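How to Reset a Small Desktop

Set aside 12 minutes. You need a pen cup and a dry cloth.

Step 1. Clear the top
Move everything off the wood and wipe with the grain. Shake the dust out of the cup.

Step 2. Fill the pen cup
Keep it to what you write with every day – one marker is plenty. A light cup tips easily, so hold it while you drop the pen in.

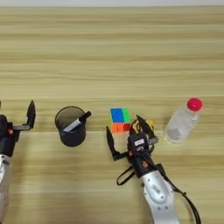
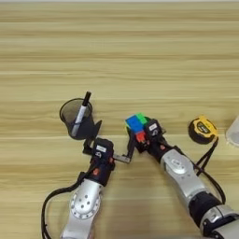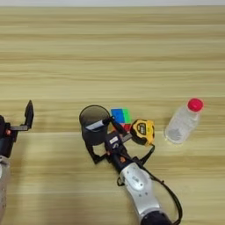 White marker, dark cup.

Step 3. Place the small things
A puzzle cube or a tape measure can stay out if you use it. Stand it close to the cup and leave the rest of the surface free for paper.

Step 4. Check the pens
Test each one on scrap paper and throw out the dry ones. Store markers you rarely use in a drawer, lying flat with the caps on.

Posted by Gladys Cuervo, Jun 1, 2019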